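Wrist view: masking the housing vs cropping it
Posted by tulaneck_dev, September, 9:40 pm

Policy input from the wrist camera, black tube under the gripper. The housing takes up the whole top of the image at this mount angle.

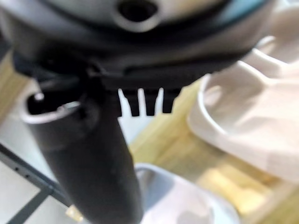 Clarar would crop. Those pixels never change, so the encoder spends capacity on nothing. We cut the top rows on the Evcombe arm and training loss dropped faster.

tulaneck_dev
Loss dropped here too, but success didn't. I have 739 demos, 332 of them with the crop applied at load time. The cropped runs release early more often. My guess is the lower lip of the housing works as a fixed reference for where the tube sits.

vishwakarma
Agree with keeping it. A static edge gives the network an offset for free. If you mask, fill with the mean colour – zeros put a hard edge in the image and the first conv layer latches onto it.

Clarar
That only holds if the mount never moves. Ours shifted after a collision and every policy trained on the full image was off until we recalibrated. The cropped one coped.

vishwakarma
Then randomize the crop by a few pixels in training. Different problem.

tulaneck_dev
Tried random shift with a 19 pixel pad. Helped with the mount, did nothing for early release. Also found the gripper state was lagging the image by 2 steps in the loader, so some of my numbers above are suspect. Rerunning both sets with timestamps aligned.

Clarar
Fix the lag first. I'd still bet on the crop.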